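4.2 Letters and callbacks

Most of the material on the Hemthorpe club came by mail. We wrote to former players of the old semi-pro league and to families where the player had died. 187 letters went out, starting in December. Same three questions each time - who scouted you, what were you paid, when did you stop playing. Replies came slow. Some skipped the questions and gave a phone number instead, and those turned out to be the better sources.
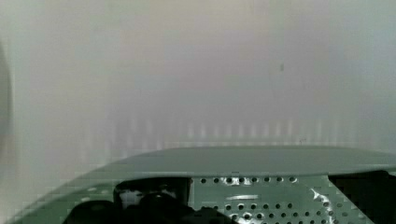 Pay is the hardest thing to pin down. Club ledgers survive for the Asico seasons only, and even there the road games are missing. Players remember a flat rate per game, the ledger shows a split of the gate. Both could be right, a flat rate in slow weeks and a split on holidays. For the other seasons the record is close to the view in Figure 3a, pale haze with a darker band down the left and no sharp edge in that background, and we did not try to fill it in. Estimates from newspaper attendance were tried and dropped. The papers rounded up, and the Nevari paper seems to have printed the same crowd figure for whole homestands.

Scouting is clearer. Of the callbacks, 12 former players named the same route: a church or mill team first, a Sunday tryout at the Henao grounds, then a postcard. No contract at that stage. Eight kept the postcard and sent us a copy. The wording hardly changes from one season to the next, which makes dating them difficult where the postmark is gone. We left undated cards out of the table.

A note on memory. Pitchers recall scores better than hitters do, at least here. Catchers recall umpires. Box scores were checked wherever we had them and the players were mostly right on opponent and inning, often wrong on the year. Where the two disagree we follow the box score and give the players version in the notes. 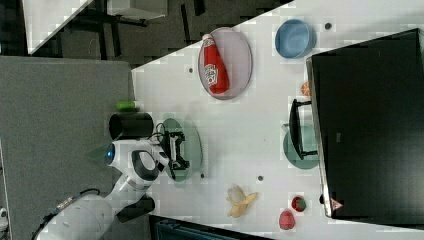 Figure 3. (a) Close view, left edge darker. (b) Arm and green plate, white tabletop.

One former shortstop objected to this when he read the draft, saying the box scores were phoned in by whoever stayed late and that he was charged with errors in games he never played in. Fair point. Two of his games were rechecked aginst the second paper and the lineups do differ. We kept the rule but marked both games as disputed, and fielding totals for that season should be read with care.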